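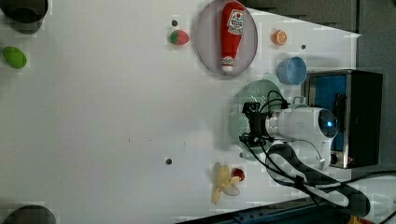
Play food and kitchenware on a white tabletop, with the toy oven at right.

Toy kitchens are bought by the set and lost by the piece. A family that starts with one boxed kitchen usually ends up with parts from several makers, in several scales, kept in one tub. The practical questions for the buyer are which pieces work together, which ones survive washing, and how the lot should be stored.

Vimurex, which keeps a reference collection of play kitchenware at its Sakadlow workroom, lists 403 separate pieces in its current inventory. Food makes up the largest group. Dishes and utensils follow, then appliances.

Scale is the first problem. Strawberries, orange slices and a banana can be mixed freely, as children accept small differences in fruit. Bottles are harder. A ketchup bottle laid on a play plate can reach from one rim to the other, and a plate that fits one bottle has no space left for the rest of the meal. Vimurex recommends choosing plates first and buying food to suit them.

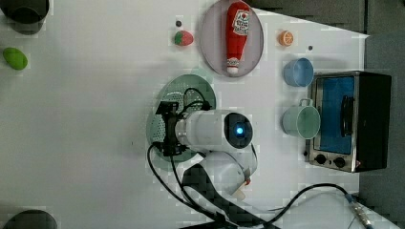

Cups and mugs should be checked for wall thickness at the rim. Thin rims split when stepped on, and a split rim cannot be sanded safely. A handled mug has a second weak point where the handle meets the body. Press the handle toward the body with a thumb; if the joint whitens, put the mug aside.

Colanders get the most use of any dish in the collection and are the slowest to clean. Every hole holds a film of water after rinsing, and flour or modelling dough dries hard inside it. The Vedereck method is to soak the colander in water at 40 degrees for 3 minutes, brush from the outside in, and stand it on its rim to drain. Wire and pins should not be used, as they score the edge of the hole.
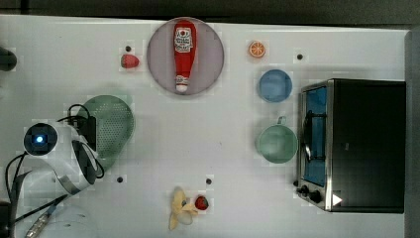 Ovens need a different routine. The door is the working part, and its hinge should be tested before anything else. Wipe the window and handle with a damp cloth, keep water away from the knobs, and leave the door open until the inside has dried. Stickers and printed labels, including those on food bottles, should never be soaked.

For storage, the workroom sorts by colour first and by type second. Pale green and light blue dishes go in one shallow tray, red and orange food in another. A tray lined with white paper makes small pieces easier to find than a deep bin does. The trays used at Sakadlow are 400 millimetres wide and fit a standard shelf.

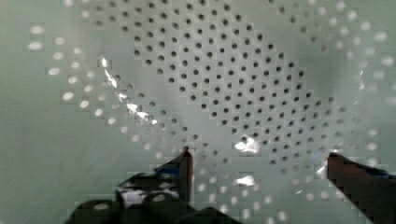 Perforations in pale grey-green, laid out in staggered rows.

The Vi checklist, revised in January, covers rims, handles, hinges and perforations on a single page. It is meant to be kept in the lid of the storage tub and filled in whenever a second-hand piece is added.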